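February, workshop notebook, live score for the Dritcombe silent film night

Ran reel 4 twice against the new cue sheet. First pass we reached the shipwreck 476 bars in, with the ship already sunk. Second pass was better, if you like your storms polite.

The Rinix sampler still thinks every oboe is a goose. Left it in for the harbour.

We use cookies to improve your visit. Accept / Manage
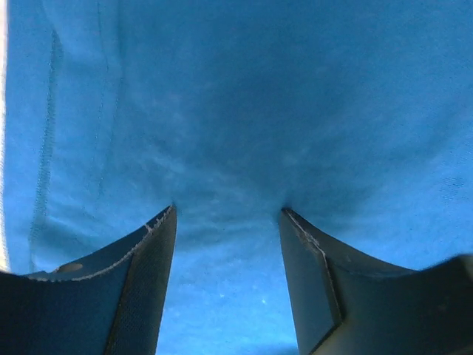 Does the Listetton print run at the same speed as ours?

It runs slower, so the cues need stretching before we play there.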